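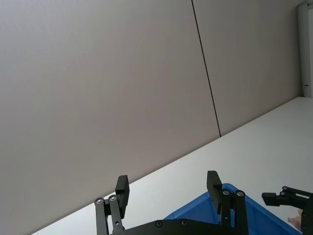
Figure 1. Left wrist camera view over the blue bin, parallel-jaw gripper open. Right arm gripper at the edge of view.

Gripper and Wrist Camera Comparison for Two-Arm Bin Work
Progress report to the Hartley Fund, second reporting period
Prepared by Tianyou Ren, Wurkier
10 October 2026

1. Status

The bench comparison of the two candidate grippers is complete. The wrist camera comparison is complete for the left arm and about half done for the right. Controller timing work has started and is behind plan. Spending is within the approved budget, and no change to the end date is requested.

The fund asked at the last review for fewer general statements and more results. Section 3 has been expanded for that reason, and the background material from the first report is not repeated.

2. Work done in this period

The two-arm cell was rebuilt in the first weeks of the period. Both arms are now mounted to the same side of a white table, with a plain gray wall behind it. The earlier layout had the arms facing each other across the table, and each wrist camera spent much of its time looking at the opposite arm. Exposure on both cameras shifted whenever that arm moved. The new layout reduces this but does not remove it. The right gripper still enters the left camera's view when both arms work near the bin, as in Figure 1.

Two grippers were compared:

Gripper A is the black parallel-jaw unit with linkage-driven fingers and flat rectangular pads. It was carried over from the first period.

Gripper B is the Zovon sliding-jaw unit, purchased in this period. It has a longer stroke and a heavier body.

Each gripper was run through the same transfer task: pick a part from the table, carry it over the rim of the bin, release, return. The part set contains 40 items, split between rigid parts and soft parts. Each gripper was run for 400 transfers on the left arm with the same approach path and the same speed limit. Shagufta Khattak wrote the task script and held it fixed for the full comparison. Changes requested midway were put on a list and will be handled in the next period.

3. Results

3.1 Grip

On rigid parts the two grippers could not be separated. Failures were rare on both and were mostly caused by poor part pose at the start of the pick, which is a planning fault and is not charged to either gripper.

On soft parts Gripper A did better. Its linkage gives slightly when the pads meet uneven resistance, and the pads settle against the part before full force is reached. Gripper B closes straight and stiff. With the default force setting it pushed soft parts out of the jaws often enough to be a concern. Lowering the force fixed most of those cases and introduced drops during the carry. A setting that worked for the full part set was not found.

Pad wear on Gripper A needs watching. Jade Whitlock inspected the pads after the run and found rounding on the inside lower corners of both. It has not affected grip so far. Replacement pads are in stock.

3.2 Clearance at the bin

Most contact events in the task happened at the bin rim. Gripper B is wider across the body and had to be brought in higher to clear the rim, so parts fell further on release. Light parts sometimes bounced. Gripper A could be lowered further with the fingers open, although the outer linkage bars come close to the rim when the wrist is rolled. The script now limits wrist roll below rim height. This adds time to some transfers, and we consider the cost acceptable.

A deeper bin was tried briefly and rejected. It hid more of the released part from the wrist camera and gave no benefit in return.

3.3 Wrist cameras

Two small cameras were tested in the same bracket. Camera 1 has the wider lens. Camera 2 has a narrower lens and a higher frame rate.

The deciding factor was whether both finger pads stay in view through the full stroke. With Camera 1 they do, together with the base plate and part of the table on either side. With Camera 2 the pads leave the view when the gripper is fully open, and the tracking code loses its reference. The higher frame rate did not make up for this.

The camera sees the cell at a tilt when the wrist is rolled for a bin approach. Mereana Ruawai checked whether this caused errors in the table edge detector. It did, in one respect: the seam between the two wall panels was sometimes picked up as a second table edge. The detector now ignores dark lines that have gray on both sides. Since the change, the fault has not come back in 119 replayed approaches. Covering the seam was discussed and left alone, as the final site will have seams too.

The white tabletop is a mixed blessing. Dark pads stand out well against it, and the saturated blue of the bin rim is easy to segment. Where a pad is seen partly against the gray wall and partly against the table, the threshold has to cope with two backgrounds. Pale parts are harder again, and the pinkish soft parts lose their outline under bright light. Lower exposure helps. A matte gray mat has been ordered and will be tested as an alternative.

3.4 Controllers

The Clollis controller was installed on the left arm and compared with the existing unit. Only the first timing tests have been run. Mean command delay is similar on the two. The Clollis unit shows occasional long delays, the worst being 55 milliseconds, and these appear only when both wrist cameras are streaming. We suspect the shared network switch - the test that would confirm it needs a second switch, which arrived too late for this report.

No conclusion on controllers should be drawn from these numbers yet.

4. Problems and delays

The controller work is late for two reasons. The cell rebuild took longer than planned, mainly in recalibrating both arms to the new table position. The Clollis unit also arrived with firmware that did not support our gripper port, and the updated version had to be requested from the supplier.

Gripper B showed a loose cable connector early in its run. The affected transfers were discarded and repeated after the repair. They are not included in the count given in Section 2.

One weakness in the method should be recorded. The grippers were run in sequence, A first, and the lighting was adjusted slightly between the two runs. Keith Yeoman reviewed the logs and judged the effect on grip results to be negligible, because the picks were made from known positions. The camera results all come from Gripper A and are not affected. For the right arm, the runs will be interleaved.

5. Recommendation

We recommend keeping Gripper A and Camera 1 for both arms. Gripper B will be retained as a spare for rigid parts. No further units will be bought. The money set aside for a second Zovon gripper can be moved to networking hardware and spare pads, subject to the fund's approval. A revised budget line is attached separately.

6. Next period

Finish the camera comparison on the right arm.
Repeat the controller timing tests with each camera on its own switch.
Test the gray mat with pale and soft parts.
Run two-arm transfers into the shared bin, with both grippers allowed below rim height only one at a time.
Measure pad wear on Gripper A at fixed intervals.

The controller results are expected in January and will be sent as a short note ahead of the next full report. Logs for the gripper comparison are on the project share, sorted by gripper and run. Questions on the task script should go to Shagufta Khattak, and questions on budget to Tianyou Ren.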